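Review: The Widorov Regional Visitor Pass
Lirnville Travel Information Service
December 8, 2023

Visitors to Lirnville usually come for the old harbor and leave the same afternoon. The Widorov Regional Visitor Pass was introduced in April to encourage longer stays, combining local transportation and admission to smaller attractions in a single purchase. This review considers whether the pass serves the independent traveler well, and which version is the better choice.

Two versions are sold. The short pass is valid for one day, and the extended pass is valid for 5 consecutive days from first use. Both cover unlimited travel on the regional bus network, the coastal ferry to Wivora, and entry to 15 participating sites. These include the salt museum, the botanical terraces and the former customs house. The castle in Lirnville is excluded, although pass holders receive reduced admission at the gate.

The pass may be purchased at the ferry terminal, at the central bus station, or through the operator's website. Online buyers receive a code that must be exchanged for a printed card before the first journey. The exchange desk at the terminal closes in the early evening, and passengers arriving on the last train will need to pay for their first bus separately. An exchange point at the railroad station would be a clear improvement.

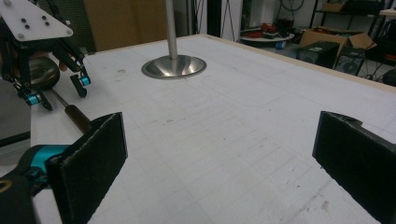
Bus service between Lirnville and Wivora is frequent during the morning and becomes sparse after midafternoon. The inland route, which serves the weaving villages and the upper reservoir, runs only four times daily outside the summer season. Travelers who wish to see both the villages and the coast should allow a full day for each. The timetable supplied with the pass is accurate, but the print is small and the holiday schedule appears on a separate sheet that must be requested.

The ferry is the strongest part of the offer. The crossing is scenic, the vessel carries 200 passengers, and pass holders board without a separate ticket. Seats cannot be reserved, and early arrival is advised on public holidays.

Wivora itself rewards an overnight stay. The footpath above the town climbs 400 feet to a lookout with a covered rest area, and the lower streets contain several modest guesthouses. Từ, a small restaurant near the landing, accepts the pass for a discount on set lunches. Dinner is served at the regular price. The discount booklet lists other restaurants as well, although two of those visited had not been told that the offer was still in effect.

Accessibility is uneven. The ferry and the newer buses have level boarding, while the inland route is still served by older vehicles with steps. The customs house has an elevator. The botanical terraces can be entered at the upper gate without stairs, but this gate is not marked on the map included with the pass.

The extended pass is recommended for visitors who plan at least one night outside Lirnville. The one-day version is harder to justify unless the ferry is used in both directions. Unused passes may be returned to the terminal office for a refund, less a handling fee, provided that the card has not been validated.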